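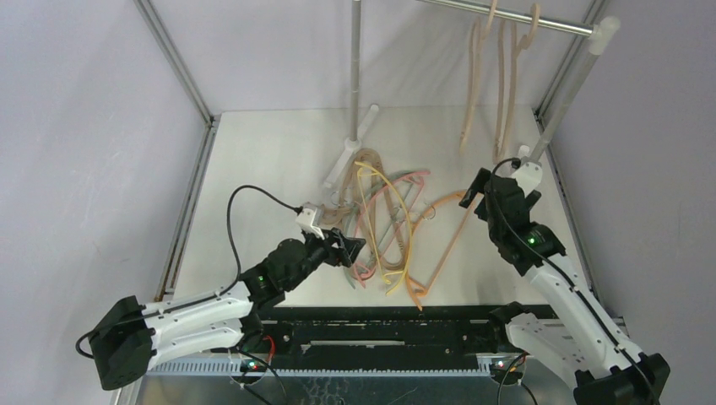
Forum > Manipulation > Learning from demonstration
Browse Tags Members Log in

Does splitting a long task help when there are only 2000 demos?

Wumpini Opoku
We train one policy to pick hangers out of a tangled pile and put them on a rail with two arms. It handles hangers lying apart but stalls on overlaps. Would separate pick and hang policies do better?

Itziar Llorente
Yes, in our case. We labeled 1346 episodes by stage and trained on stage plus images. Most of the gain was in the pick — hanging barely changed. Check your start poses first. If every demo begins with the top hanger, the policy never learns which one is free.

Genivaldo Lins
More data. We stopped at 3927.

Dzifa Sowah
Try shorter action chunks before you relabel anything. Ours were too long, and the gripper kept closing on the spot where a hanger had been before the pile shifted.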